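4. What the bed-clearing runs told us

I should say up front that I came into this project wanting the arm to make a bed. That was the pitch I gave Oddur Damgaard over a very long lunch, and he let me talk for a while and then asked what I planned to do with all the stuff people leave on top. Fair point! Nobody I know has a bed that's ready to be made. There's a charger on it, or a book, or whatever came out of somebody's pockets, so we moved the goalposts and made clearing the bed the whole task. Pulling the blanket straight had to wait for another paper (it's still waiting).

We ran everything in simulation, using the Skellance planner on top of our own scene generator, which we call Nundar. Each run starts with a bed, a side table and a handful of clutter objects dropped at random poses. The arm gets a single instruction, along the lines of "put the small brown thing on the table," and 400 seconds of simulated time to get it done. If the object ends up on the table and stays put, we call that a success. If it ends up on the floor, we don't, even though I've argued more than once that my own teenage self would have counted it.

The full set was 2373 runs. I won't go through all of the object classes, but Figure 2 gives the flavor of a typical layout, with things of very different shapes and sizes sharing one mattress.
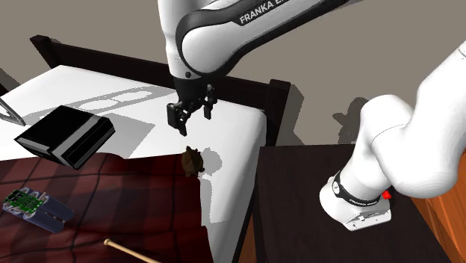

Figure 2. Clutter on a bed with a plaid blanket. The gripper is open above the small lumpy object at the blanket's corner.

Alexiou read an early draft and told me we were grading the wrong thing, that a person tidying a room never picks up one item and stops, and that any machine needing a fresh instruction for each object is just a slow pair of tongs with a very patient owner. I went back and forth on that for weeks. I think the complaint is right about the household and a bit unfair to the experiment. Single pickups are where we can see what goes wrong, and if the single pickup fails, the tidy room isn't coming. Still, it pushed us to add 600 chained runs at the end, where the arm had to clear everything it could reach without being told the order.

So what goes wrong? Small irregular objects were the worst, and I didn't expect that. I'd assumed the big boxy things would beat us, and some did, mainly when they were wider than the fingers could open and the planner kept trying anyway. But with a box the planner at least knows where the sides are. A lumpy little figure has no good sides. The fingers close on a bump, the thing rolls, and now it's facing a new way and the plan is stale. Our fix was to look again after any contact, and that helped a lot while also eating the clock.

Long thin objects were a different headache. A stick lying across a blanket is easy to grab and annoying to put down, because if you grip it near one end the other end swings wide over the table and knocks into whatever you've already placed there. (I watched a lot of these. They get funnier after dark.)

Then there's the blanket. Ours has wrinkles but it doesn't behave like the one on my bed, which grabs at things and comes along for the ride when you lift them. We reran a subset with the softer cloth model from Skostetti and the results dropped enough that I wouldn't quote our main numbers to anybody shopping for a home robot. Can a machine clear a bed yet? In here, one object at a time, mostly yes. In the chained runs it usually left something behind, and it had no idea that it had. That last part bothers me more than the dropped objects do, and it's what we're working on now.

Last updated 14th November

Contact the authors | Copyright held by the authors | Back to top

Comments (3)

plainweave
Loved the bit about sticks. Same problem in our shop with dowels, and we ended up forcing a grip near the middle every time. Did you try that?

Marcy T.
I'd take a robot that only does the one thing I point at. My knees are bad and the floor is far away.

gantry_dan
Would like to see the cloth reruns as a proper table, please. That's the part I'd need before I believed any of the rest.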